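Gripper procurement planning

Last revised October, by Pendo Makori

Gripper procurement planning is the part of an automation budget that covers end effectors, their spare parts and the objects they are tried on. In small workshops it is usually drawn up separately from the arm itself, as grippers wear faster and are replaced more often.

Cost structure

A plan normally lists the gripper body, jaws, brackets, cabling and a mounting plate. Jaws and cables are treated as consumables. The Mustunik workshop, whose plan was written by Tumaini Kioko, sets aside 300 euros a year for jaws and 27 for cable ties and sleeving. A further 1000 is held against failure of the gripper body. Delivery from its supplier, Merno, takes nearly 8 weeks, so one spare set is ordered with each new unit.

Cable routing is often left out of first estimates. Cables that hang beside the jaws need slack for wrist rotation, and the extra length is charged by the metre.

Test objects

Household goods are commonly bought or collected for trials. They are cheap and vary in shape, weight and surface. A mixed set should include rigid cylinders, handled items, clear plastic and at least one tall or top-heavy object. Clear items are budgeted with spares for depth sensing trials.

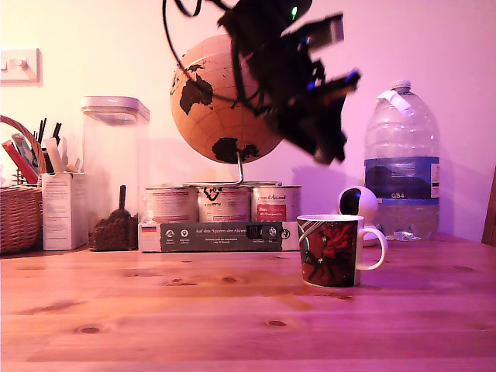
Gripper over a table of household objects, including a globe resting on three food tins.

Small loose items, such as coffee beans, are entered as consumables. The Chege and Fuvia templates both give them a separate line.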